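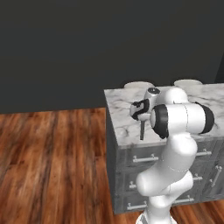

Simulated kitchen, very real marble envy.

So can a robot do my dishes yet? Kohei Yokoyama has been asking me since June, mostly because he hates doing his. My answer is still nope, but I'm getting hopeful! Reaching over a counter is one thing. A sink is another story. 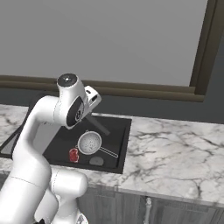

Wet stuff slides, sponges squish, and a strainer handle always points the wrong way (mine does, anyway). I'd pay up to $754 for an arm that could cope. Kohei says he'd go to $2,358.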